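제4장 날지 않고 먼 길을 가는 새들: 펭귄의 걷기와 헤엄

4.1 들어가며

저는 펭귄을 처음 제대로 본 날 꽤 실망했습니다. 대학원 첫해였고, 지도 교수였던 비다르 달그렌 선생님을 따라 남쪽 섬의 번식지에 갔을 때였어요. 배에서 내려 자갈밭을 한참 올라갔더니 새들이 그냥 서 있더군요. 한 시간이 지나도 서 있었습니다. 저는 수첩에 "서 있음"이라고만 계속 적다가 연필심을 부러뜨렸고, 선생님은 옆에서 보온병 뚜껑에 차를 따라 드시면서 아무 말씀도 안 하셨습니다. (나중에 여쭤 보니 그냥 추워서 말하기 싫으셨다고 합니다.)

그런데 저녁 무렵 물가로 내려가니 완전히 다른 동물이 있었습니다! 아까 뒤뚱거리던 그 새들이 물속에서는 방향을 홱홱 바꾸고, 수면 위로 튀어 올랐다가 다시 꽂히듯 들어가고, 눈으로 따라가기도 벅찼어요. 이 장은 그날 제가 느낀 당혹감에서 시작합니다. 한 몸으로 어떻게 저렇게 다른 두 가지 생활을 할까? 앞 장에서 우리는 비행에 맞춰진 새의 골격을 살펴봤지요. 이제 그 골격을 머릿속에 두고, 하늘 대신 물을 택한 무리를 보겠습니다.

먼저 용어부터 짚고 갑시다. 펭귄의 앞다리는 엄연히 날개입니다. 위팔뼈, 노뼈, 자뼈가 다 있고 배열도 다른 새와 같습니다. 다만 뼈가 납작하고 단단하며, 팔꿈치와 손목 관절이 거의 굽지 않습니다. 그래서 영어권에서는 지느러미발에 해당하는 말로 부르기도 하는데, 이 책에서는 그냥 '날개'라고 쓰겠습니다. 학생들이 시험지에 '펭귄의 팔'이라고 쓰는 걸 해마다 보는데, 귀엽긴 하지만 점수는 못 드려요.

4.2 무거운 뼈의 쓸모

3장에서 새의 뼈는 속이 비어 가볍다고 배웠습니다. 펭귄은 여기서 벗어납니다. 뼈가 치밀하고 공기가 든 공간이 적어서, 몸집이 비슷한 나는 새보다 묵직하지요. 물속에서 사냥하는 동물에게 지나치게 잘 뜨는 몸은 골칫거리입니다. 수영장에서 튜브를 낀 채 바닥의 동전을 주워 보려고 해 본 분이라면 금방 이해하실 겁니다. 저는 조카와 해 봤는데 둘 다 실패했습니다.

가슴 근육도 재미있습니다. 나는 새는 날개를 내려칠 때 쓰는 근육이 압도적으로 크고, 올릴 때 쓰는 근육은 상대적으로 작습니다. 공기 중에서는 날개를 들어 올리는 일이 훨씬 쉬우니까요. 하지만 물은 공기보다 830배쯤 빽빽하다고 흔히들 말하는데,

잠깐, 이 숫자는 물과 공기의 온도에 따라 달라지니 외우지는 마세요. 중요한 건 물속에서는 날개를 올릴 때도 만만찮은 저항을 만난다는 점입니다. 펭귄은 올리는 동작에서도 추진력을 얻고, 그래서 올림근이 잘 발달해 있습니다. 부리 끝에서 꼬리까지 이어지는 방추형 몸도 한몫합니다. 헤엄칠 때는 목을 움츠려 머리와 몸통이 매끈하게 이어지고, 발은 뒤로 뻗어 꼬리와 함께 방향을 잡지요.

4.3 뒤뚱거림을 다시 보다

육지에서의 걸음은 오랫동안 놀림감이었습니다. 저도 놀렸고요. 다리가 짧고 몸 뒤쪽에 붙어 있으니 몸을 세워야 하고, 한 걸음마다 상체가 좌우로 흔들립니다. 보기에는 에너지를 마구 흘리는 것 같지요. 그런데 진자를 떠올려 보세요. 한쪽으로 기울었다 돌아오는 움직임은 다음 걸음에 힘을 보탤 수 있습니다. 걷는 데 드는 비용이 높은 까닭으로는 흔들림보다 짧은 다리가 더 자주 꼽힙니다. 다리가 짧으면 같은 거리를 가는 데 걸음을 더 자주 떼어야 하고, 근육도 그만큼 빨리 힘을 내야 하거든요.

눈이 쌓인 곳에서는 배를 깔고 미끄러지기도 합니다. 발로 밀고 날개로 균형을 잡으면서 쭉쭉 나가는데, 경사가 조금만 있어도 걷는 사람이 따라잡기 힘듭니다. 같이 갔던 마리트 발린이 한번 따라가 보겠다고 뛰었다가 무릎까지 눈에 빠졌어요. 물론 번식지의 새를 쫓아가서는 안 되고, 마리트도 선생님께 단단히 혼났습니다.

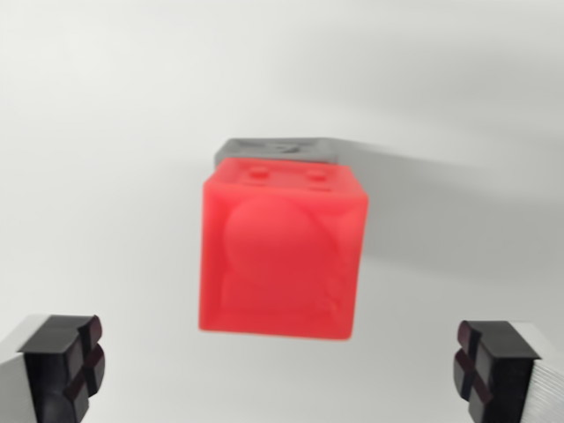 무니드우드 관찰소, 2018-12-19

이 절은 제가 관찰소에서 쓴 야장을 다듬은 것입니다. 글투가 조금 들쭉날쭉해도 이해해 주세요. 무니드우드는 바람이 센 곳이라 문을 열 때마다 종이가 날아갔고, 몇 장은 결국 못 찾았습니다.

오늘은 라가벤드라 라이와 함께 북쪽 비탈의 둥지를 돌았다. 표시해 둔 둥지가 295개, 걸어서 도는 데 오전이 다 갔다. 어른 새가 바다에서 돌아오면 둥지에 있던 짝과 마주 보고 목을 길게 빼며 운다. 처음에는 다 같은 소리로 들리는데 며칠 있으니 높낮이가 제법 구별된다. 라이는 716번 수컷 소리를 눈 감고도 맞힌다고 큰소리쳤고, 두 번 물어서 두 번 다 틀렸다.

점심 뒤에는 알을 바꿔 품는 모습을 봤다. 이 종은 보통 알을 2개 낳고 암수가 교대로 품는다. 품는 새의 배에는 깃털이 빠져 맨살이 드러난 자리가 있는데, 이를 포란반이라고 한다. 핏줄이 많이 지나가서 체온이 알에 잘 전해진다. 돌아온 새가 작은 돌을 물어다 내려놓자 짝이 그걸 다시 물어 옆으로 옮겼다. 마음에 안 드는 자리였나 보다. (이런 짐작은 보고서에 쓰면 안 됩니다. 야장이니까 봐주세요.)

4.4 깃털이라는 잠수복

야장에는 없지만 깃털 이야기를 빼놓을 수 없습니다. 펭귄의 겉깃은 짧고 빳빳하며 기왓장처럼 겹쳐 있고, 안쪽에는 솜털이 있어 공기를 붙잡아 둡니다. 공기층은 열이 빠져나가는 것을 늦춰 줍니다. 여기에 꽁지 근처의 기름샘에서 나온 기름을 부리로 부지런히 발라 물이 스미지 않게 하지요. 해안에서 펭귄이 한참 몸단장하는 모습을 보면 다들 "멋 부린다"고 하는데, 저라면 장비 점검이라고 부르겠습니다.

문제는 털갈이입니다. 다른 새들은 대개 깃털을 조금씩 나누어 갈지만 펭귄은 한꺼번에 갑니다. 그동안은 방수가 안 되니 바다에 들어가기 어렵고, 들어가지 못하니 먹지도 못합니다. 그래서 털갈이 전에 잔뜩 먹어 몸을 불려 둡니다. 털갈이 중인 펭귄은 솔직히 볼품이 없어요. 터진 베개 같다고 할까요. 예란 헤우겐은 이때의 새를 제일 좋아해서 연구실 문에도 그런 그림만 붙여 놓았습니다.

추위를 견디는 장치는 다리에도 있습니다. 다리로 내려가는 따뜻한 피와 올라오는 찬 피의 혈관이 가까이 붙어 있어 서로 열을 주고받습니다. 이런 구조를 역류 열교환이라고 하고, 6장에서 고래의 지느러미를 다룰 때 또 나옵니다. 그림까지 그려 가며 익혀 두면 그때 한결 편할 거예요.

4.5 이 장을 읽는 순서

다음 절부터는 조금 딱딱해집니다. 4.6절에서 잠수 중 산소를 아껴 쓰는 방법을, 4.7절에서 새끼가 모여 지내는 무리를, 4.8절에서 먹이 변화가 번식에 주는 영향을 다룹니다. 근육 속에 산소를 붙잡아 두는 단백질인 미오글로빈이 가물가물한 분은 2장의 표를 먼저 훑고 오세요. 계산이 싫은 분은 4.6절의 상자 글을 건너뛰어도 뒤를 읽는 데 지장이 없습니다. 준비물은 자와 모눈종이이고, 4.6절 첫머리의 잠수 곡선을 직접 옮겨 그리는 것부터 시작합니다.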